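4.3 Setting Up the Dridell Wall Shelf: Loading and Leveling

Read this section in full before placing anything on the shelf. The brackets must already be fixed to the wall as set out in Section 4.2.

1. Place the shelf board on the two brackets with the grooved edge toward the wall. The board should rest flat on both arms.

2. Set a spirit level along the front edge. If the bubble sits off center, turn the adjusting screw under the lower bracket a quarter turn at a time and check again.

3. Turn the level to run from front to back. A slight tilt toward the wall is acceptable. A tilt toward the room is not.

Caution: Do not correct a forward tilt by placing card or folded paper under the board. Return to Section 4.2 and refit the bracket.

4. Insert the two locking pins from below and press until each one clicks. The pins are the same for the 300 mm and 500 mm boards. The 200 mm board takes one pin only, on the left side.

5. Fit the end caps. These are marked L and R on the inner face.

Note: Boards supplied before April have plain end caps without letters. Either cap may be used on either end.

6. Load the shelf from the wall outward, with the heaviest items directly above the brackets. Leave the shelf loaded overnight, then repeat steps 2 and 3.

Caution: Never load a board that has been cut to length at home. Cutting removes the steel strip inside the front edge, and the board will no longer carry its stated load.

Cleaning

Wipe with a soft cloth and plain water. Do not use wax polish on the upper surface – it makes the surface slippery and items may slide when the shelf is knocked.

Replacement Parts

Locking pins are sold in pairs under part number 477. Quote the board length when ordering end caps. Adjusting screws are not sold separately and are supplied only with a complete bracket.

Customer comments on this section are printed below as received.

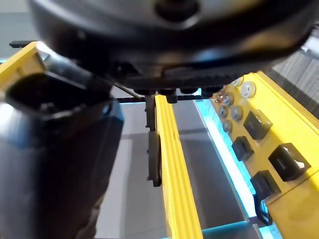
Ingeborg Eichhorn writes that step 4 gave her trouble until she lifted the board slightly with one hand while pressing the pin with the other. She asks that this be added to the next edition, and that the letters on the end caps be made larger.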